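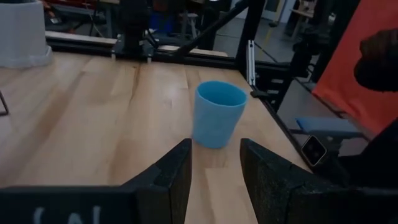

Hard water and limescale: frequently asked questions
Last revised 6/10/19

What does "hard" mean?
Hard water contains dissolved calcium and magnesium, picked up as rain passes through chalk or limestone. The more it contains, the harder it is. Hardness is given in milligrams per litre (mg/l) as calcium carbonate.

How hard is the water in the Purkau supply area?
It depends on the source. Homes fed from the Uvov reservoir receive soft water, measured at 33 mg/l in January. Homes fed from the Frade boreholes receive water at 140 mg/l. A few streets on the boundary can be switched between the two during mains repairs.

My dishwasher asks for German degrees. How do I convert?
Divide the mg/l figure by 17.8. The Frade supply comes to just under 8 degrees. For French degrees, divide by 10.

Is hard water safe to drink?
Yes. Calcium and magnesium are a normal part of the diet. If you have been told to limit either mineral, speak to your doctor.

Why is there a film on my tea?
Calcium reacts with compounds in the tea and forms a thin layer on the surface. It is harmless. Filtered water or a little lemon juice will reduce it.

Why does a glass of water sometimes look cloudy?
Usually this is air. Let the glass stand for a few minutes. If the water clears from the bottom upwards, no action is needed. If it does not clear, or if particles settle, contact us.

How do I remove scale from a kettle?
Unplug the kettle and let it cool. Cover the scale with a mixture of equal parts white vinegar and water, leave for an hour, then empty and rinse. Boil fresh water once and throw it away before use. Check the maker's instructions first, as some do not allow vinegar.

Do I need a water softener?
This is your choice. We do not require or supply them. An ion exchange unit such as the Omeck 4 swaps calcium and magnesium for sodium and must be topped up with salt. Keep one unsoftened tap at the kitchen sink for drinking and for making up baby feeds.

Will a jug filter do the same job?
Partly. Most jug filters reduce temporary hardness, which causes kettle scale. They treat only the water poured through them. Change the cartridge at the interval stated on the pack and keep the jug in the fridge.

Can I have my water tested?
Hardness figures for each zone are free on request. A test at your own tap costs £19, and results are sent by post. Samples must be taken in the bottle we provide.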